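Metlow hospital opens its second keyhole theatre

March 27, 2025

Patients in Metlow who need keyhole surgery should have a shorter journey and, it is hoped, a shorter wait, now that the town's hospital has opened its second operating theatre set aside for this kind of work. The doors opened to the first morning list this week, after a long winter of dust sheets and drilling that staff on the floor below bore with great patience.

The new room stands where the old records store used to be, and anyone who remembers squeezing between those shelves will be pleased to hear that the walls have been pushed back and the ceiling raised. The building work was done by Hidosus, who began in December and handed over the keys a little ahead of time — a rare enough thing in a hospital as old as this one.

Keyhole surgery, for those lucky enough never to have needed it, is done through a few small cuts in place of one long one. Slim instruments go in through these, and the team follows everything on a large screen, working with fine metal jaws in a very small space. People are often up and about sooner afterwards, although a good deal depends on the operation and on the person having it.

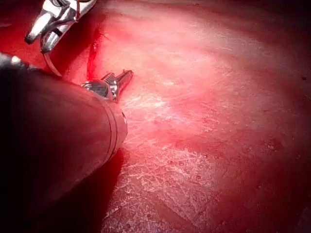

Last year the hospital carried out 1,048 operations of this type in its one existing theatre, and it was plain to everyone that the room could not take many more. Some patients from the villages were being sent 46 miles to the next hospital along, which is a long way to go before breakfast with nothing in your stomach, and a longer way home.

A good part of the money came from the town itself. The Dirora appeal, which started with a cake stall outside the library, drew gifts from 2,951 people, and there were sponsored walks, a quilt raffle and a very wet duck race along the river. The Mạc restaurant on Bridge Street gave its takings from a whole evening and fed the bell-ringers into the bargain.

The hospital has also taken on more theatre nurses, and training will carry on through the spring. Patients already on the list do not need to ring up, as letters with new dates are being sent out by post.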